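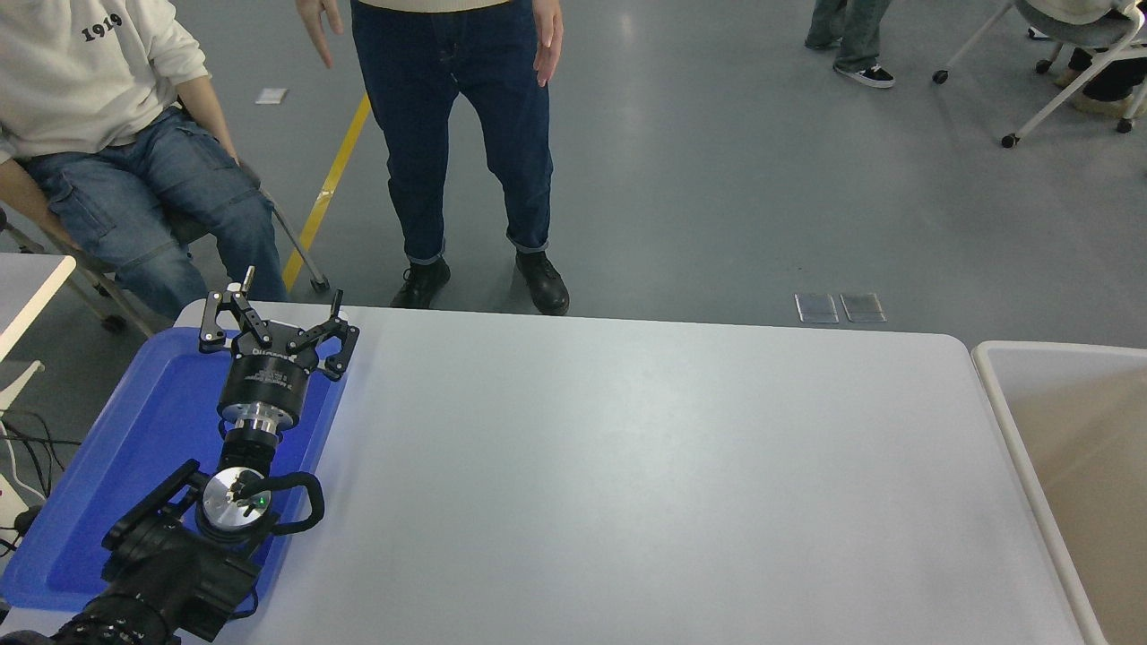
The Case for Keeping the Branch Library Open Late

The Barenton city council will decide in March whether the four branch libraries should close at 6:00 p.m. on every working day. The proposal has been presented as a modest adjustment to staffing. It deserves a closer look than that, and this association asks the council to reject it.

Under the present schedule, each branch stays open until 9:00 p.m. on two evenings a week. The council's budget paper notes that fewer people come through the doors in those hours than in the middle of the day, and it concludes that evening service is poor value. The attendance figures are not in dispute. At the Karaki Street branch, an average evening brings in 118 visitors, and the early afternoon brings in more. The question is what those figures are taken to mean.

A resident who visits at two in the afternoon can, in most cases, visit at another time. A resident who arrives at half past seven has usually come from work, or has waited for someone else to come home and watch the children. Closing the doors at six does not move that person to a different hour. It removes the person from the library altogether, and the budget paper makes no attempt to estimate how many would be lost in this way. A count of heads treats every visit as equal and every visitor as free to choose. Anyone who has worked a day shift at the Tristent bottling plant knows otherwise.

The evening hours also carry most of the adult programs. The citizenship class, the reading group for adults returning to school, and the tax form sessions all begin after six. The paper suggests that these could be moved to weekend mornings. The branches tried that with the citizenship class three years ago, and it lost half of its regular students before it was moved back. The paper does not mention this, although the record is in the library's own annual report.

It has been said that library services are now largely available at home. For some services this is true, and the city was right to invest in them. Renewing a loan or reserving a book no longer requires a trip. Yet a quiet table, a working printer and a librarian who can find the right form are not things that most homes provide. In the Varora district, where apartments are small and families often share them, the reading room is the only place nearby where a teenager can study for two hours without being interrupted. The branch there fills its tables in the weeks before final exams – and it does so after dinner.

The savings deserve the same attention. The paper proposes to end 17 part-time positions, most of them held by people who live near the branch where they work. The buildings would still be insured, heated for much of the night to protect the collections, and repaired when the roof leaks. What the city would save is wages, and only the smaller part of them, as the full-time staff would remain on the same contracts. Against the whole of the city's spending this is a slight sum, and the paper is candid enough to say so in a footnote.

Orest Stasiv, who served as head librarian in Barenton for many years, put the matter plainly in his letter to the council. "A library that closes when people leave work," he wrote, "has decided whom it is for." We would not go so far as to say that the council has made that decision on purpose. We do say that it would be the result.

There are changes that this association would support. The two late evenings could be arranged so that at least one branch is open every night, with the schedule posted in buses and at school entrances. The Karaki Street branch, which has two service desks, could run its evenings from one. The council could also ask evening visitors directly what they come for, a step that was left out of the present study. Almost 3,000 residents have signed the petition delivered to the city clerk, and many of them added a line or two about their own use of the late hours. Those comments are public and we urge council members to read them before the vote.

If the council still wishes to shorten the day, it should begin with a trial at a single branch, with the results published after six months and the staff kept in place until then. Hours that are cut from a public service are seldom given back. The association has asked to speak at the hearing, and written statements from residents will be accepted by the clerk until noon on the day it is held.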